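Vorlesebücher im Januar

27.01.2019

Seit Dezember liegt neben dem Sofa ein Stapel Bilderbücher, der eigentlich längst ins Regal gehört. Ein Teil kam aus der Bücherei, ein Teil lag unter dem Baum, zwei habe ich mir selbst gekauft und den Kindern nur geliehen. Ich wollte im Dezember schon darüber schreiben und bin nicht dazu gekommen. Jetzt habe ich die meisten so oft vorgelesen, dass ich ganze Seiten auswendig kann, und das ist für eine Beurteilung vielleicht auch die bessere Grundlage.

Am meisten gelesen wurde »Das Boot von Tadport«. Es geht um ein Mädchen, das bei der Großmutter in einem Hafenort wohnt und jeden Morgen zum Steg hinuntergeht, um nachzusehen, ob ein bestimmtes Boot zurück ist. Mehr passiert lange nicht. Das Boot ist nicht da, sie geht wieder hoch, es gibt Frühstück. Die Bilder wechseln nur mit dem Wetter und der Jahreszeit. Ich hatte erwartet, dass meine Tochter nach der dritten Wiederholung aussteigt. Sie hat stattdessen angefangen, den Satz mit dem Frühstück mitzusprechen, und ist beleidigt, wenn ich ihn verkürze.

Die Übersetzung ist ordentlich, an ein paar Stellen aber steif. »Sie begab sich hinab« sagt kein Mensch zu einem Kind von vier Jahren. Ich lese dort »sie ging runter« und habe inzwischen vergessen, wie der Satz gedruckt weitergeht. Das Papier ist dick, die Bindung hält bisher. 56 Seiten sind für ein Bilderbuch viel, am Abend braucht man dafür eine gute Viertelstunde und sollte nicht erst um acht anfangen.

Gekauft habe ich es in der Stadt, in der kleinen Buchhandlung, in der man noch bestellen muss, was nicht auf dem Tisch liegt. Mit dem Auto fahre ich da selten hin, an dem Tag ging es nicht anders, und auf dem Rückweg lag das Paket schon aufgerissen auf der Rückbank.
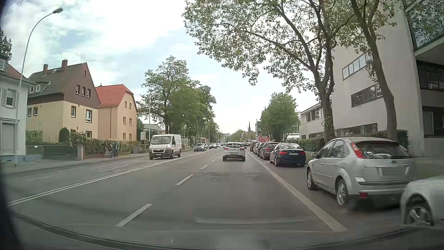
Das zweite Buch aus dem Paket war »Đào und die Pfirsiche« von Quyên Đàm, und das war das, auf das ich selbst neugierig war. Đào ist ein Mädchenname und heißt auf Vietnamesisch auch Pfirsich, wie im Nachwort erklärt wird. Die Geschichte spielt damit, ohne es dauernd zu erwähnen. Đào soll auf dem Markt auf den Stand ihrer Tante aufpassen, verschenkt erst einen Pfirsich, dann noch einen, und muss am Ende erklären, wo die ganze Kiste geblieben ist. Die Tante schimpft kurz und setzt sich dann dazu. Mir gefällt, dass niemand eine Lehre daraus zieht. In vielen Büchern wäre an dieser Stelle eine halbe Seite über das Teilen gekommen.

Die Bilder sind mit Buntstift gezeichnet, recht locker, mit viel weißem Papier dazwischen. Meine Tochter wollte wissen, ob die Leute ohne Hintergrund in der Luft stehen. Mein Sohn ist sieben und hat ihr erklärt, dass der Boden weiß ist. Damit war das geklärt.

Zum Vorlesen gehört bei diesem Buch, dass man vorher einmal nachschaut, wie man die Namen ausspricht. Hinten gibt es dafür eine Seite. Ich habe sie erst beim dritten Abend entdeckt und musste mich dann umgewöhnen, was von der Zuhörerschaft nicht gern gesehen wurde. Das Đ wird wie unser D gesprochen. Die Töne bekomme ich nicht hin.

Dann »Pleneck«. Das ist eher für den Großen, ein Vorlesebuch mit Kapiteln und wenigen Bildern. Pleneck ist ein Kobold, der in einem Heizungskeller wohnt und sich mit dem Hausmeister streitet. Die ersten Kapitel sind sehr komisch, vor allem das mit dem Wasserzähler. Danach wird es für meinen Geschmack zu viel Handlung. Es gibt eine Entführung, einen Geheimgang und einen Onkel, der doch kein Onkel ist. Mein Sohn sieht das völlig anders und findet, dass es erst mit dem Geheimgang richtig losgeht. Da das Buch für ihn ist und nicht für mich, zählt wohl sein Urteil.

Was mich gestört hat, ist die Schrift. Sie ist klein und steht eng, und für Kinder, die gerade selbst anfangen zu lesen, ist das schade. Er hat es mit einer Seite versucht und mir das Buch dann zurückgegeben. Bei größerem Druck hätte er vermutlich weitergemacht. In der Bücherei gibt es den Band auch als Hörbuch, das haben wir nicht ausprobiert.

Der Wälzer im Stapel ist »Die Kinder von Standenthorpe«. 400 Seiten, eine Karte vorne im Buch und ein Personenverzeichnis, das man wirklich braucht. Vier Geschwister ziehen in ein Internat auf dem Land, in dem die Hälfte der Zimmer abgeschlossen ist. Den Einband fand ich abschreckend, sehr dunkel und mit Silberprägung, aber der Text ist ruhiger, als er aussieht. Wir sind jetzt in der Mitte. Ich lese abends ein Kapitel, manchmal nur ein halbes, und die Kleine schläft dabei meistens ein, was ich nicht gegen das Buch auslegen möchte.

Gut gemacht sind die Geschwister. Sie reden wie Geschwister, also über lange Strecken darüber, wer wo sitzen darf. Der Älteste ist nicht automatisch der Vernünftige, und die Jüngste ist nicht nur zum Niedlichsein da. Weniger gelungen sind die Lehrer, die bis jetzt entweder streng oder zerstreut sind. Vielleicht kommt da noch etwas.

Ich habe mich gefragt, ob ich das Buch zu früh angefangen habe. Empfohlen wird es ab neun. Mein Sohn fragt bei manchen Wörtern nach, »Vormund« zum Beispiel und »Nachlass«, und dann sitzen wir eine Weile bei der Erklärung fest. Gruselig fand er es bisher nur einmal, bei der Sache mit der Wäschekammer. An dem Abend haben wir hinterher noch einmal das Boot gelesen, alle drei zusammen, und das Licht im Flur blieb an.

Am Freitag müssen die Büchereibücher zurück. Die Frist lässt sich einmal verlängern, das habe ich schon getan. »Pleneck« geht also zurück, und das Sachbuch über Maulwürfe, zu dem ich nichts geschrieben habe, weil es seit Silvester unter dem Bett lag und von niemandem vermisst wurde.

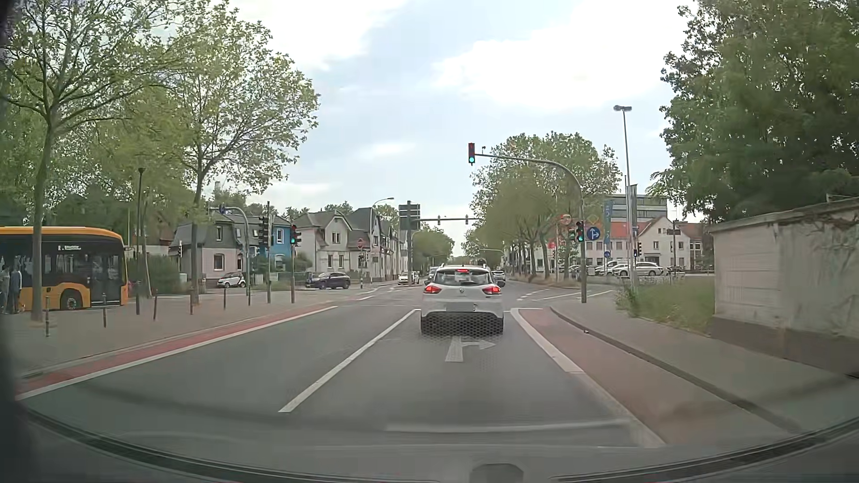 Auf der Straße, Himmel mit Wolken.

Noch kurz zum Thema Vorlesen und Alter, weil ich in den Kommentaren zum letzten Beitrag danach gefragt wurde. Ich lese beiden zusammen vor. Das geht nicht immer gut. Einer langweilt sich oder eine versteht nichts. Wir machen es so, dass die Kleine das erste Buch aussucht und der Große das zweite. Wer sein Buch schon gehört hat, darf malen, muss aber im Zimmer leise sein. An manchen Abenden gibt es darüber Streit, dann gibt es nur ein Buch, und das suche ich aus.

Eine Leserin wollte außerdem wissen, ob ich gekürzte Ausgaben von Klassikern empfehle. Ich habe damit wenig Erfahrung. Wir hatten einmal eine, in der auf jeder zweiten Seite etwas fehlte, was man für die nächste gebraucht hätte. Ich warte lieber noch zwei Jahre und lese dann das ganze Buch. Bei sehr langen Landschaftsbeschreibungen überspringe ich allerdings auch, das gebe ich zu.

Für den Februar habe ich noch nichts vorbestellt. Wer ein Kapitelbuch mit großer Schrift kennt, das von etwas anderem als Fußball oder Detektiven handelt, darf mir gern schreiben. Von Quyên Đàm soll im Frühjahr ein zweites Bilderbuch erscheinen, dazu mehr, wenn ich es in der Hand hatte.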